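Moving my mother's letters out of the attic

In September I finally brought the two boxes of letters down from the attic. They had been up there since we moved to Gillholm, and my mother had kept them in a closet for most of her life before that. Most are from her brother Filip, who went to sea young and wrote home whenever his ship was in port long enough to find a post office.

I had put the job off because I thought it would be sad. Mostly it was slow. The handwriting is small, he wrote on both sides of thin paper, and the ink shows through. I could get through four letters in an evening before my eyes gave up.

The first thing I did was stop reading them. That sounds backward, but every time I opened one I lost an hour, and the pile on the dining table stayed the same height. So I sorted by postmark only. Where the postmark was gone I used the stamp, and where the stamp had been cut off (my cousins collected them) I put the letter in a separate folder marked "later."

The folder got thick. Everett Boateng, who runs the local history room at the library here, told me to leave it alone until the dated ones were in order. He said the undated ones would mostly place themselves once I knew where Filip was in a given year. He was right about a good part of them. A letter complaining about the bread in Niverach had to be from the winter he spent there while the ship was being repaired, and three others on the same blue paper went in next to it.

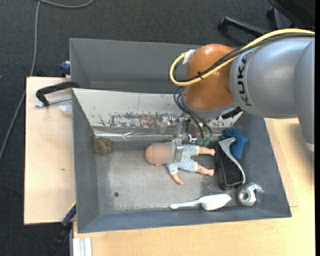
Should you take old letters out of their envelopes?

I did, but I kept each envelope directly behind its letter. Folded paper wears along the creases, and flat sheets are much easier to read and scan. The envelope often has the only date and the only return address, so I penciled the same small number on the back of both before separating them.

For folders I used plain acid-free ones from an office supply store. I took off every paper clip I found. Some had rusted and left a brown mark, and one had to be eased off with a thin piece of plastic slid underneath. There were rubber bands too, gone hard and stuck to the paper. I left the worst of those for Everett to look at.

Scanning took longer than the sorting. I set it to color, even for the letters in black ink, and named the files by year and then by the penciled number. My sister wanted to type them all out as we went. We got through 14 and stopped. She still plans to do the Hernarov ones, where he met his wife, and I have printed those for her in a larger size.

I have now read most of them in order. Filip was funnier than I remembered, and worse with money. He asks my mother for small loans all through the early years – always with a promise to pay it back at Christmas – and then at some point he starts sending money home instead. He never mentions the change.

The undated folder is down to a handful. One of them is a single page that starts in the middle of a sentence about a dog. I have no idea what ship he was on or whose dog it was. It is in the back of the second box for now, with a slip of paper clipped to the folder so my sister can have a try at it.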